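## 6 Auflage falten und rollen

Gilt für die braune Auflage aus dem Grorkent-Satz. Vor dem Einlagern im Februar bitte einmal komplett durchgehen.

1. Tischplatte abräumen und trocken abwischen. Klebereste vorher mit dem Kunststoffschaber lösen, keine Klinge auf dem Holz verwenden.
2. Auflage an der oberen Kante greifen und frei hängen lassen, damit sich die Ecken aushängen. 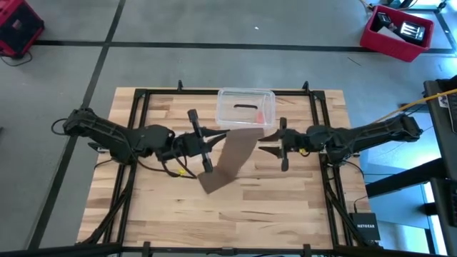 3. Auflage flach ablegen, die schmale Seite nach vorn. Umgeschlagene Ecken von der Mitte aus glattstreichen.
4. Fusseln und Krümel mit der weichen Bürste entfernen, immer in einer Richtung.

**Hinweis:** Auflagen mit Knick in der Mitte 20 Minuten liegen lassen und erst dann weiterarbeiten.

5. Vordere Kante 3 cm einschlagen und andrücken.
6. Von dieser Kante aus aufrollen. Nicht zu fest ziehen, innen soll ein Hohlraum bleiben.
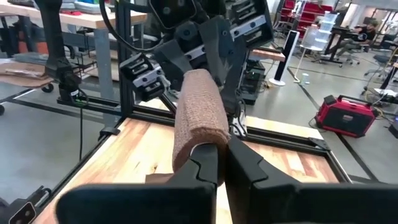

7. Rolle mit 2 Baumwollbändern schließen. Gummiringe hinterlassen Abdrücke.
8. Liegend in die Kiste von Skako legen, höchstens 6 Rollen pro Kiste.

**Achtung:** Auflagen mit ausgefransten Rändern nicht nachschneiden. Lose Fäden einzeln kürzen und die Auflage auf der Liste vermerken.

Ersatzbänder liegen im Fach Clillum. Rückfragen an Dušan Popescu.

Stand: 2018-12-21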